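4. Wheel wear on the Tiltine museum line

4.1 Line and fleet

The Tiltine line is a single-track museum tramway with passing loops, laid partly in the street and partly on its own sleepered formation. The street section uses grooved rail recovered from closed town systems. The reserved section uses flat-bottomed rail of mixed age, most of it second-hand. The two kinds of rail meet at the depot junction, where every car in service changes from one to the other at least twice on each round trip.

The study covers eight two-axle cars. All have rigid wheelbases, and all were built for town systems with tight street curves. Their wheelbases differ, as do their braking arrangements, and this matters for the results in Section 5. Cars with track brakes are used mostly on the hill turns. Cars with wheel brakes only are kept to the flat end of the line except in the summer timetable. Mileage is therefore uneven across the fleet, and wear has been set against distance run throughout this paper, with calendar time given only where the mileage record is missing.

Two of the cars were re-tyred shortly before the study began. The tyres were turned to the profile on the original works drawings, with no change for the rail now in use. The other cars entered the study part-worn. Their earlier turning dates were taken from the depot register at Price, the works site where the line's heavy repairs are done. Where the register and the chalked notes on the axle record cards disagreed, the register was followed.

4.2 Measuring the wheels

Flange height, flange thickness and tread hollow were read for every wheel at each inspection. Readings were taken over the pit with the car standing on level track and the handbrake on. The tread was wiped with a dry cloth before each reading. Grease on the flange back was removed with a scraper, then a cloth. No solvent was used, as some of the older cars have painted wheel centres and the paint does not survive it.

A Hundik profile gauge was used for all readings. The gauge sits on the tread and is held against the flange back by a spring foot. It had been set against a master block at the start of each inspection day. When the gauge was found to be out at the end of a day, all of that day's readings were thrown away and the cars were measured again at the next chance. This happened early in the work and led to the spring foot being replaced. It did not happen again.

Each wheel was read at three positions round the rim, and the positions were marked with a centre punch on the outer face of the tyre. Punch marks were preferred to paint, which had been lost within weeks on the cars with wheel brakes. The mean of the readings was used for tread hollow. For flange thickness the lowest reading was used, as this is the value on which the line's own withdrawal limit is set.

The full set runs to 1368 readings taken over 30 months. Readings were written on cards at the pit side and entered in Ornular the same evening. Ornular is a general workshop record program, and it was not written with tramcars in mind. It holds one profile for each axle, so left and right wheels had to be entered as separate axles and joined again afterwards. L. Ruddock checked the joined table against the cards. H. Fang repeated the check on a sample drawn from the hill cars. Differences between card and table were nearly all slips in the axle number and were put right from the card.
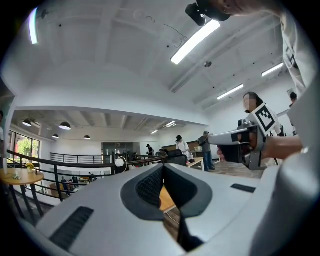
Figure 7. Light grey handheld gripper, with a second handheld gripper at right.

4.3 Measuring the rail

Rail wear was measured at fixed points on both sections of the line. On grooved rail the depth and width of the groove were taken, together with the side wear on the running edge. On flat-bottomed rail only head height and side wear were taken. Points were placed at the start, middle and end of each curve, and on straight track at the stops, where braking and sanding are heaviest.

Dirt in the groove was the main source of error. The street section is shared with road traffic, and the groove packs with grit after rain. It was raked out by hand on the evening before a reading and again just before the gauge was put in. Even so, groove depths at the market stop are scattered more widely than elsewhere, and they have been left out of the fits in Section 5. The width readings at the same stop showed no such scatter and were kept.

Gauge was measured with a standard bar at the same points. The bar gives the distance between running edges and says nothing of how the rail is canted. On the reserved section, where some sleepers have dropped at one end, cant was taken with a level laid across the bar. These values are used only to explain the pattern of wear on the long curve below the quarry, and they play no part in the model.

4.4 Distance run

Distance was worked out from the duty sheets. A duty sheet names the car, the driver, and each round trip by departure time. Short workings to the depot are not always entered, and trips for driver training were for a long time kept in a separate book. The training book has been read in full and its trips added. Shunting within the depot has been left out. It is slow and short, but it includes the tightest curves on the line, and its share of flange wear may be larger than its share of distance would suggest. We return to this in Section 6.

A round trip was taken as a fixed length. Cars turned short at the upper loop were given the shorter length where the sheet said so. In April, when the top of the line is often closed for track work, all trips were taken as short unless the sheet gave a reason to do otherwise.

4.5 Grease and weather

Curve grease was put on by hand, from a pot carried on the first car of the day. The amount was not measured. Drivers were asked to note on the duty sheet when the curves had been greased, and most did. Where there was no note, the day was treated as unknown and was not counted as dry. An earlier form of the analysis had treated such days as dry, and this gave a false link between grease and tread wear on the flat end of the line. The link went away once the unknown days were taken out.

Rain was noted on the same sheets as dry, damp or wet, judged by the driver at the first departure. A single word for the whole day is a coarse measure. It was kept because the sheets go back well before the study and use the same words, so that the older turning dates in the Price register can be set beside the same kind of weather record.

4.6 Treatment of turned wheels

Wheels turned during the study present a difficulty, as turning removes metal that wear has not. For each turned wheel the record was split at the turning date and the two parts were treated as separate wheels. The reading taken just before turning closes the first part. The reading taken on the wheel lathe opens the second. Where no lathe reading had been kept, the second part was opened with the first pit reading after return to service, and the distance run between the two was left out.

New tyres wore faster at first than part-worn ones, both on the flange and on the tread. The fits in Section 5 were therefore made with and without the early running of each newly turned wheel. Results are given for the fit without it unless stated. The wheels of the two re-tyred cars are shown separately, since their tyres came from a different supplier and the hardness of the older tyres is not known. A hardness test on the older tyres was considered, but the only tester to hand leaves a mark on the tread, and the line's engineer did not wish to have the running surface marked on cars in daily use.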